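Journal > The Gruddale Flat > December

Print this page | E-mail this page

Entry 31

Up before seven. The radiator in the front room was knocking again, so I gave up on sleep and made coffee and started on the table, which I had been putting off since we moved the boxes over from Lildale.

The table has been the place where everything lands. Mail, the drill charger, the folder from the Nodesstead storage people, two lamps without bulbs, a bag of curtain hooks. I took it all off and put it on the floor by the window in the order I picked it up. Then I got three boxes from the hall and wrote on them with the marker: keep here, other room, out. The marker is nearly dry.

The mail took the longest. Most of it was for the people who lived here before. I did find the storage bill, $229, due by the end of the month. I paid it on the phone while the second pot was going. That covers the unit through the winter. I would like to be out of it by spring, but the bookcases won't fit up the stairs unless I take the backs off, and I am not doing that in the cold.

Curtain hooks went in "keep here." I have enough for the front room and one over for nothing in particular. Lamps went in "other room." The Kozłowski catalog with the shelf I marked went back on the windowsill. I measured the wall again and the shelf is still too long by the width of my hand. They make a shorter one, but only in the finish I don't like.

After that I wiped the table down. Dish soap and warm water first, then a plain wet cloth, then a dry towel. There was a ring from a paint can near the window end and I went at it with baking soda. I did the edges too, and the legs as far down as I could reach without getting on the floor. The towel came up gray. I changed the water once.

Ate lunch standing at the counter so I wouldn't put anything down on it. Soup and the end of the bread. I need bread, dish soap, bulbs, a new marker.

In the afternoon I carried the "out" box down and came back up with the vacuum from the basement. Did the rug and under the radiator. Found a screw that belongs to something. I put it in the saucer with the other ones.
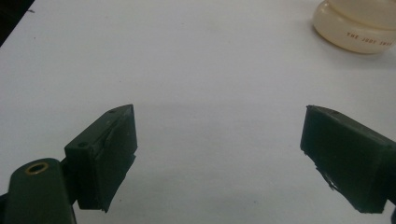

White tabletop, clear in the middle.

I keep thinking about where it should go. Under the window gets the light, but then the radiator can't be reached to bleed it. Against the long wall leaves room for the chairs and puts it a good way from the outlet. I pushed it to the long wall for now and will see how it is for a week. The floor has a dip there, so I folded some cardboard and put it under one leg.

Unpacked one more box before supper, the one marked "desk." It was mostly kitchen towels. The desk things must be in the unit.

Cold tonight. Closed the door to the back room and left the hall light on. Tomorrow the bulbs, and call about the radiator before 3 if I can, as they stop answering after that.

Print this page | E-mail this page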